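Stillon shirt-folding class promises a faster laundry day, but the numbers are thin

A home-tidying outfit called Nerenar says it can cut the time a family spends folding clothes by 33 percent, and it is charging $159 for the lessons. The company opened its first classes in Stillon in May and says more are planned in Tamihana.

The claim rests on a survey of the firm's own customers, who were asked to guess how long they used to spend on laundry. They weren't timed before the course or after it. A spokeswoman, Asabe Ogbonna, said the company was "comfortable with the figure" and that people "know their own laundry." She did not say how many had replied.

The method itself will look familiar to anyone who has worked in a clothing store. The shirt goes flat, the sleeves come in over the body, the hem goes up, and the result is stood on its edge in a drawer. Nerenar calls this the Wudumon fold and sells a 20-page booklet about it.

Ogbonna said sports shirts are where most people go wrong, as the fabric slides and the printing resists a crease. She recommends working on carpet, which holds the shirt in place. Whether that beats a bed or a table was not part of the survey.

A red jersey numbered 13, with one white sleeve turned in over the body and the other still out:

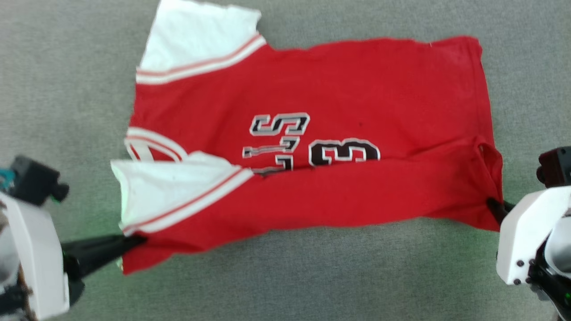
What it costs

The fee covers four evening lessons. The booklet is extra. Nerenar says refunds are available until the second lesson, though its sign-up page makes no mention of them.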